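How to send a comment on the Brinel terminal extension

The plan for the Brinel terminal is open for public comments until the end of October. Everybody who lives or works in the district can write. You do not need a lawyer, and it costs nothing.

Step 1. Get the plan
Ask for the summary at the counter of the Kostent district office. The full plan has 472 pages, but most residents need only chapter 4, which is on noise and road traffic.

Step 2. Write your comment
Give your name, your address and the number of the page you write about. One comment can have up to 2000 characters. Write first what you want to be changed, and after that the reason. My neighbour Heiðrún Ravn wrote only about the bus stop at Ingvarsson Road, and she received a proper answer.

Step 3. Send it
You can bring the letter to the office before 16:00 or put it in the box at the entrance. Please keep a copy for yourself.
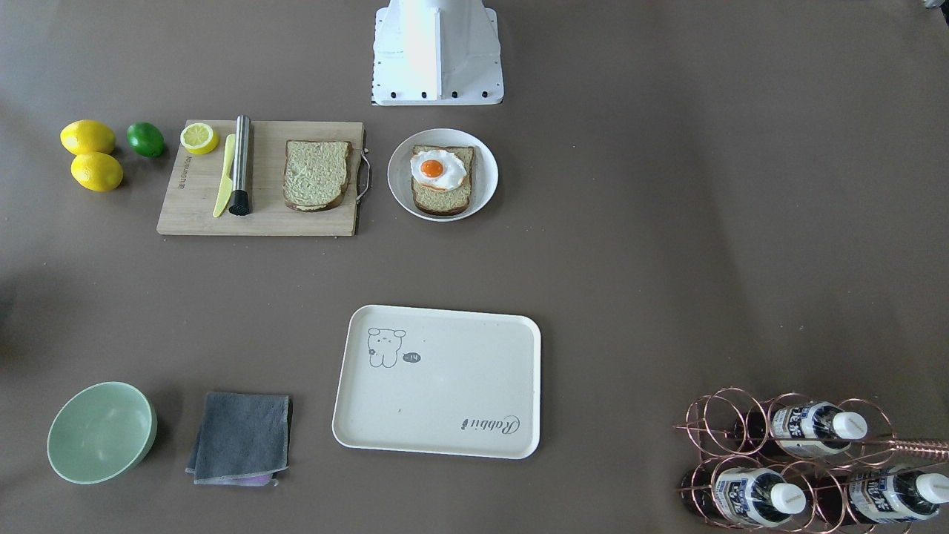 Step 4. Wait for the reply
The planning office must answer in writing. If you hear nothing after 16 working days, call and ask for Kári Ladefoged. Have your copy ready, as he will ask for the page number.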